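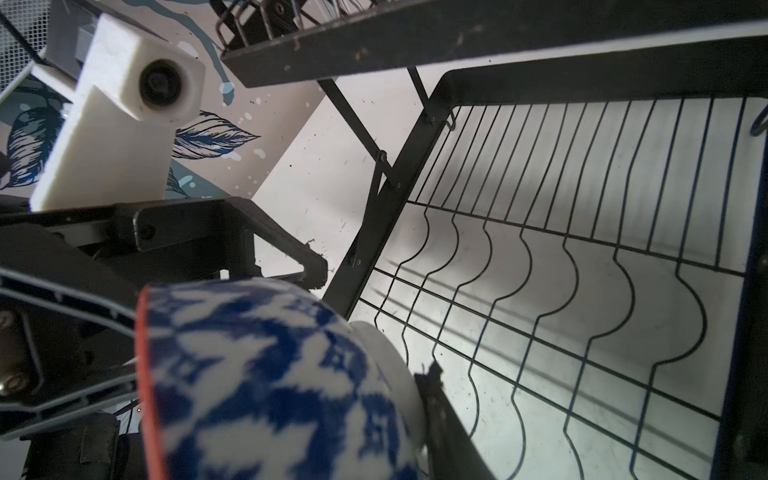 Despina Hodoroagă talks fast and washes up faster. Small bowls are her subject -- she's bought and sold them for Juneo out of a shop with 149 patterns on the books -- and she's fussy about where they dry. She likes blue and white, the blotchy kind best, ikat-style, with a thin red-orange rim. "Everyone looks at the outside. I look at the foot. Plain white, smooth. That's where teh water sits."

Home | Kitchen | Interviews | Storage | Contact

So, the rack. Two tiers, black wire. Hers is a Brillarar, she thinks, or maybe the Buzatu, she's had both. Paid too much. "Upper shelf for cups. Bowls go down below, in the curved slots. Standing up." And what won't fit? Upside down on the table beside it, same as her mother did. "Perfectly good way to dry a bowl."

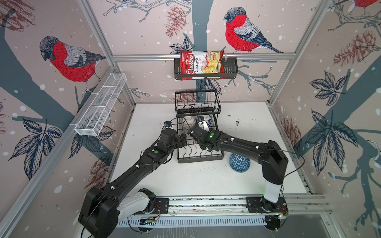

Walls, and what goes on them

She's a wallpaper person too. Bullfinches, pine cones, snow. "A white table wants something behind it. Red birds -- why not." Then baskets, hung up, off the work surface. Black wire one on the back wall for snacks. Cassava chips, lately. The long white mesh one she leaves empty for days at a time and doesn't care.

"I had 600 bowls in a flat once. You learn to like an empty basket."

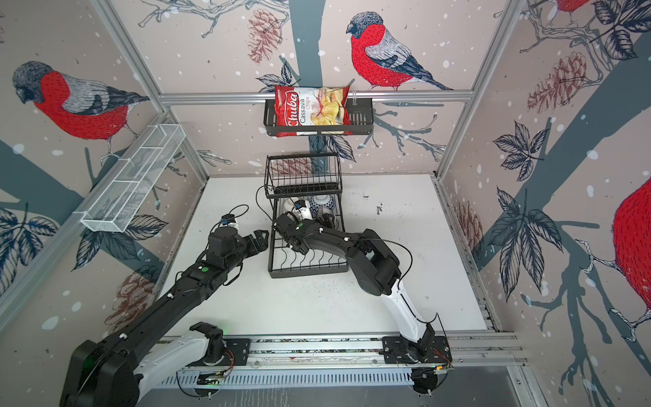

Bowls in the lower tier, top basket clear, chips overhead.

Does she ever stack them wet? A look. "No. Five minutes in the rack, minimum, then a cloth." The cloth is from Atusska, favourite colour grey, and gets boiled. She has nine of them and woudn't lend one.

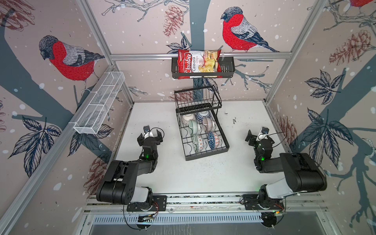
One last thing, on chips

"Keep them up high. Bag standing, not lying down -- they break." She was already putting her coat on.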